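옷 개기, 정말 그렇게까지 해야 하나
사진 갤러리 / 살림 의심하기 시리즈

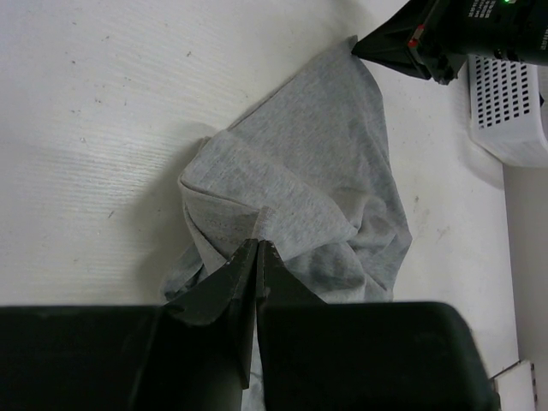 정리 책을 네 권 읽었다. 네 권 모두 옷 개는 법에 한 장을 통째로 썼고, 네 권 모두 방법이 달랐다. 세로로 세우라는 책, 돌돌 말라는 책, 판을 대고 접으라는 책, 아예 접지 말고 걸라는 책. 다들 자기 방법이 서랍을 절반으로 줄여 준다고 적어 놓았는데 그렇다면 네 가지를 다 하면 서랍이 없어져야 맞다. 우리 집 서랍은 그대로 있다.

그래서 이번 회는 회색 니트 천 이야기만 한다. 흰 셔츠는 다림질 얘기로 새고 수건은 호텔 얘기로 샌다. 회색 니트는 어느 집에나 한두 장 있고, 개어 놓아도 별로 티가 안 나고, 안 개어 놓으면 바로 티가 난다. 시험 삼아 붙들고 있기에는 제일 공평한 물건이라고 본다.

멜란지 회색이라는 색
가까이서 보면 단색이 아니다. 밝은 점과 어두운 점이 잘게 섞여 있어서 멀리서는 그냥 연한 회색으로 읽힌다. 살림 블로그들은 이 색이 '구김을 숨겨 준다'고 쓰는데 나는 반만 믿는다. 잔주름이라면 몰라도, 접힌 자리에 그늘이 생기면 어느 색이든 보인다. 흰 상판 위에 올리면 더 그렇다. 밑단을 따라 가늘고 어두운 선이 하나 생기고, 한번 눈에 들어오면 그 선만 보인다.

흰 상판
Restberg라는 가구 가게에서 한동안 '옷 개는 전용 테이블'을 밀었다. 전용이라는 말에 혹해서 직접 가서 만져 봤는데, 다리 달린 흰 판이었다. 집에 있는 식탁도 다리 달린 판이다. 흰색이 좋은 점은 딱 하나 인정한다. 회색 천의 윤곽이 잘 보여서 모서리가 어디 있는지 찾기 쉽다. 나무색 식탁에서는 모서리 찾느라 천을 두세 번 더 뒤집게 된다. 그 차이에 얼마를 낼지는 각자 알아서 할 일이고, 나는 안 냈다.

모서리부터 잡으라는 말
개는 법을 가르치는 사람마다 첫마디가 같다. 모서리를 잡아라. 이건 맞는 말 같다. 가운데를 집어 올리면 천이 축 늘어지면서 처음부터 다시 해야 하고, 한쪽 모서리만 당기면 천이 통째로 따라온다. 떨어진 두 점을 잡아서 살짝 당겨야 그 사이가 펴진다. 다만 두 점을 잡는다고 나머지가 알아서 펴지지는 않는다. 당긴 쪽은 매끈한 세모꼴이 되고, 안 당긴 쪽은 여전히 뭉쳐 있다. 책에는 늘 매끈한 쪽만 실린다.

밑단과 골지
니트에서 잡기 좋은 데는 골이 잘게 진 단 부분이다. 몸판보다 짱짱하고 손끝에 걸리는 느낌이 있다. 단점은 몸판과 늘어나는 정도가 달라서, 단을 기준으로 반듯하게 맞춰 놓으면 몸판이 옆으로 불룩하게 휘어 나온다는 것. 한쪽은 곧은데 다른 쪽은 둥글게 배가 나온다. 이걸 바로잡는 요령이라는 글을 여섯 편쯤 찾아 읽었고 시키는 대로 해 봤다. 배는 여전히 나온다.

덮인 자락
접힌 자락 하나가 위에 넓게 덮여 있으면 그 밑이 어떻게 됐는지 알 길이 없다. 위에서 보면 그럭저럭 정돈된 것 같은데 손을 넣어 보면 한 겹이 더 말려 있곤 한다. 손바닥으로 쓸어 주면 된다고들 한다. 쓸면 겉이 펴진다. 속의 주름은 눌려서 더 또렷해진다. 나는 결국 자락을 도로 젖히고 다시 편다. 시간이 두 배로 드는데, 정리 책의 '한 장에 몇 초' 계산에 이 시간은 안 들어 있다.

길게 난 주름
천 가장자리를 따라 길게 지나가는 부드러운 주름은 사실 그냥 둬도 된다고 생각한다. 입으면 사라진다. Huiling Hou 님이 지난번 글에 댓글로 "주름을 그대로 두면 습관이 된다"고 하셨는데, 무엇의 습관이 된다는 건지 아직 답을 못 들었다. 천에 습관이 든다는 뜻이라면 니트는 그 정도로 기억력이 좋은 옷감이 아니다. 사람에게 든다는 뜻이라면 이미 늦었다.

도구라는 것들
Movel 접이판은 1,480엔에 샀다. 티셔츠에는 쓸 만했다. 니트는 판 위에서 밀려서 접는 순간 한쪽이 빠져나온다. 설명서에는 '모든 옷감에 사용 가능'이라고 되어 있고, 사용 가능하다는 말과 잘 된다는 말은 다른 모양이다. Prerkton 집게는 천 모서리를 고정해 준다고 해서 2개들이를 주문했는데, 집게 자국이 남았다. 자국을 펴려고 스팀을 쐬었다. 개는 데 드는 일을 줄이려고 산 물건이다.

개고 나서
서랍에 넣고 하루 지나면 제일 밑에 있는 걸 꺼내느라 위의 것이 다 흐트러진다. 세로로 세우면 안 흐트러진다는 게 요즘 정설이지만, 서랍이 꽉 찼을 때 얘기다. 한 장 빼면 옆 장이 눕고, 눕기 시작하면 줄줄이 눕는다. Xiao 서랍 칸막이를 쓰면 해결된다는 후기가 많다. 후기 사진의 서랍은 죄다 꽉 차 있었다. 반쯤 빈 서랍 사진이 올라오면 그때 다시 생각해 보겠다.

지금까지의 잠정 결론
모서리 두 군데를 잡고 당기는 것까지는 한다. 자락은 한 번만 다시 편다. 휘어 나온 옆선과 길게 난 주름은 그냥 둔다. 이렇게 하면 책에 나오는 모양은 안 나오고 서랍은 닫힌다. 얇은 니트와 두꺼운 니트를 같은 방법으로 개도 되는지는 잘 모르겠다. 두꺼운 쪽은 10월에 꺼내서 해 보고 이 페이지에 덧붙일 생각이다.

덧붙임: 말아서 넣는 방법은 왜 안 다루느냐는 메일을 받았다. 해 봤다. 풀면 말린 방향으로 둥글게 휘어 있어서 입기 전에 한참 털어야 했다. 여행 가방이라면 모를까 집 서랍에서 굳이 그럴 이유를 못 찾았다. 잘 되는 분이 계시면 어떤 옷감인지도 같이 적어 보내 주시기 바란다. "다 잘 돼요"는 빼고.

다음 회: 이불 커버, 뒤집어서 넣는 게 정말 빠른가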